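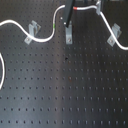

*Three clips, a long white cable, and a bend in the middle. Nilow workshop, Sunday morning.*

**1/** Last month I promised to write about cable routing on a board with holes, and then I forgot it. So now I do it. It is a small subject, but I have strong feelings on it. Thread.

**2/** The question I get most often is this: "The board has holes everywhere, why do you not just put a clip anywhere?" Yes, you can. But the grid makes you lazy. You put the clip where the hole is near your hand, and the cable must accept your decision for many years.

**3/** So before any screw, I lay the cable by hand and I look at it. A cable has its own opinion. If it was stored in a coil, it still wants to be a coil. I let it rest on the bench overnight, and I plan the route in the morning with coffee.

**4/** For the clips I like plain bent metal with one screw in the foot. Before I tighten, I can turn the clip to follow the direction of the cable. I did not do this in my first year. All my clips were perfectly square to the grid and all my cables were unhappy.
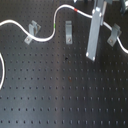 **5/** The second thing is the distance between clips. Too close, and the cable has no place to put its extra length. Too far, and it wanders to where your sleeve can catch it. I don't have a formula. I pull very softly in the middle of the free part, and if it jumps back hard, the route is too tight.

**6/** I also don't fill every clip only because I mounted it. A clip can stand empty for a while. In the Nugroho job I removed one clip on Friday evening to "clean up" and I had to put it back in the same hole the next week. Now I leave them in peace until the end.

**7/** About marks on the cable: please use them! A green one and a red one are enough for most things. When I come back after a long time, I find the mark first and then I know which part of the cable I am holding. Without marks I follow it with my finger from one end like a child reading.

**8/** Somebody asked me last time if colored tape is okay for this. It is okay for a day. After that the glue becomes soft and goes on your fingers, on the clip and on the next cable. I prefer a small sleeve. You must put it on before the connector, and I have forgotten this more times than I want to write here.

**9/** My worst mistake this year: I cut a cable at 400 cm because the drawing said 400 cm. The drawing showed a straight line. The real route had two bends and went up to a shelf. Please measure with a piece of string on the real board, not on the paper.

**10/** The short cable is now living on my desk lamp. It is a very good lamp cable.

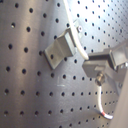

**11/** Now screws. I hold the clip with two fingers, start the screw by hand, and turn it until it stops by itself. Only then I take the driver. If the screw does not want to start, I take it out and look at it. It is much cheaper to throw away a screw than to damage a hole.

**12/** For this same reason I keep the screws from Prornine in one box and the old mixed screws in another box, with a lid, on a high shelf. The mixed box is for furniture. Every person who works with me hears this speech in the first hour, I am sorry to all of them.

**13/** Somebody will ask about glare. A metal board under a ceiling lamp gives you one bright stripe, and inside the stripe a white cable is not easy to see. I move my head, or I switch off the lamp above and use the one at the side. A black cable has the opposite problem in the dark part of the board. So choose your problem.

**14/** Dust is the other enemy. The holes collect everything: crumbs, hair, small pieces of cable jacket. I use the vacuum cleaner with a soft brush before I start the routing. If you do it after, the brush catches the cable and you will learn new words.

**15/** Yoga Lau wrote to me that I should use cable ties and be finished with it. I respect this, but a tie is final. To change something you must cut it, and one day the cutter goes into the cable. With an open clip I can lift the cable out, correct the bend, and lay it back.

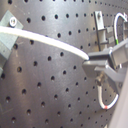 *White cable over the dark board, with a gray bracket at the left side.*

**16/** On bends: I like an S shape more than one sharp corner. It takes more room and it looks a little silly, but there the extra length can rest. If later somebody needs to move the connector by a few holes, the S gives it to them and they don't need to open all the route.

**17/** How small can a bend be? Read the paper that comes with your cable, really. I can't tell you a number for a cable I don't know. When I have no paper, I make the curve larger than I think is necessary, and then I make it a little larger again.

**18/** My time for a simple route with three clips is 39 minutes, with the coffee. My colleague does it faster, but he doesn't drink coffee and he doesn't write threads.

**19/** When I am done, I write the positions in my Plitach notebook: row and column of each clip, counted from the front left corner of the board. It takes 2 minutes. Please always write which corner you started from. I have one old page without it and I still don't know what it means.

**20/** Next time I want to write about labels, and which pens survive cleaning with alcohol. I have tested several and I am angry with most of them. If you have a favorite pen, put it in the replies, I will buy it and try it on the same cable.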